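4. Choosing a Place and Connecting the Mouse

The Skimireck wireless mouse works on most tables and desks. Read this section before you pair the mouse for the first time. Pairing is covered in steps 1 to 6, surfaces in 4.2.

4.1 Pairing

1. Slide the battery door off the underside of the mouse and put in one AA battery, plus end toward the front. Close the door until it clicks.

2. Plug the receiver into a USB port on the computer. If you use a hub, choose one with its own power supply.

3. Set the switch on the underside to ON. The light blinks green for a few seconds.

4. Put the mouse on the surface you plan to use, front end facing away from you, and leave it still while it pairs.

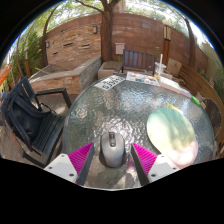 5. When the light goes out, move the mouse. The pointer should follow. If it does not, press and hold the pairing button until the light blinks again, then repeat step 4.

6. Open the Skimireck settings panel and enter the four-digit code printed inside the battery door. The panel shows the model as 1118 or 1121, depending on where you bought it. Both use the same software.

Note: If the panel shows error 27, the receiver has lost contact with the mouse. Unplug the receiver, wait ten seconds and plug it back in. Error 121 means the battery is low.

4.2 Surfaces

The sensor reads small differences in the surface under it. Paper, cloth and unpolished wood give the best tracking. Clear glass, mirrors and high-gloss paint give the worst, and textured glass can go either way – try it before you settle in for a long session.

If the pointer jumps or drifts:

– Wipe the sensor window with a dry cotton swab.
– Lower the pointer speed one step in the settings panel.
– Put a mouse pad or a few sheets of plain paper under the mouse.

Bright sun and moving shade can also affect tracking. Outdoors, turn on Low Glare mode (Settings, Sensor, Low Glare). This shortens battery life.
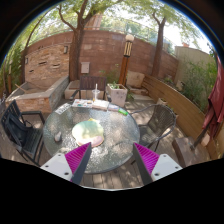
Figure 4-2. Glass-topped patio table in patchy sunlight.

CAUTION: Do not leave the mouse in direct sun or in a closed car. Heat can make the battery leak. Take the battery out if you will not use the mouse for a month or more.

4.3 Replacement Parts

Battery door: part 395. Order from Schmieder and give the model number shown in the settings panel.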